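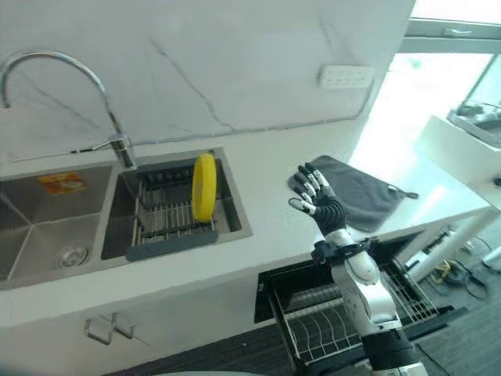 Water charges at Negri Court will be calculated from individual meter readings from the September quarter onward, and several residents have written to this list asking how fixtures are to be recorded on the household return. The return asks for the number of fixtures connected to the metered supply and takes no account of their size or finish. A double-basin kitchen sink served by a single gooseneck mixer is therefore entered as one fixture, and it makes no difference if the smaller basin is given over permanently to a drying rack. Laundry troughs, handbasins and outdoor taps are each entered on their own line.

The message below was received from Mr Vitale, and is reproduced with his permission as it raises matters of general interest.

> From: Aldo Vitale
> Subject: [negri-residents] Fixture return and the shared meter
>
> Dear all,
>
> I have read the notice twice and remain unsure on three
> points. First, the return has a line for "appliances
> plumbed in". My dishwasher is plumbed in but has not been
> used since I moved here. Do I list it?
>
> Second, the last shared bill for our building was for
> 1,736 kilolitres. Does that figure include the garden
> beds and the car wash bay, or only the flats? If the
> garden is in it, I would like to know how it will be
> separated from what we are each charged.
>
> Third, I understood that Zulimance would be reading the
> meters, but the letter under my door was headed Mamix.
>
> Regards,
> Aldo Vitale

In reply to the first point, a plumbed appliance should be listed whether or not it is in use. Residents who have had an appliance disconnected and capped by a licensed plumber may leave it off, and should attach a copy of the plumber's invoice.

On the second point, the figure of 1,736 kilolitres is the reading at the boundary meter and does include the garden beds, the car wash bay and the hose taps in the bin enclosure. These are now on a separate common meter. Common water will continue to be paid from the general levy and will not appear on individual accounts. The boundary reading will still be published each quarter so that residents may compare it with the sum of the individual meters.

On the third point, Zulimance reads the meters and Mamix prepares the accounts. Letters about access to a flat will come from Zulimance. Letters about money will come from Mamix. We accept that the first letter did not make this clear - a corrected version has been sent to all 96 flats. 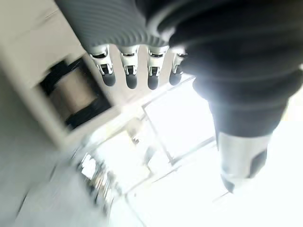 Robotic hand, viewed from above.

Residents are reminded of the following:

- Returns may be lodged at the Stokport office or placed in the locked box beside the lifts.
- A meter cupboard that has been painted shut must be freed before the first reading. Please telephone the office if assistance is needed.
- Tenants should lodge the return themselves and forward a copy to their managing agent.
- Concession card holders should write the card number in the box on page 3, even where it is already held on file.

Almost all of the queries received so far concern the meter cupboards, and a separate message on access times will follow. Replies to this message go to the whole list. Account details and card numbers should be sent to the office only.

Residents' Services
Stokport Housing Association

Print this message | E-mail this message
Contact us | Copyright Stokport Housing Association | Back to top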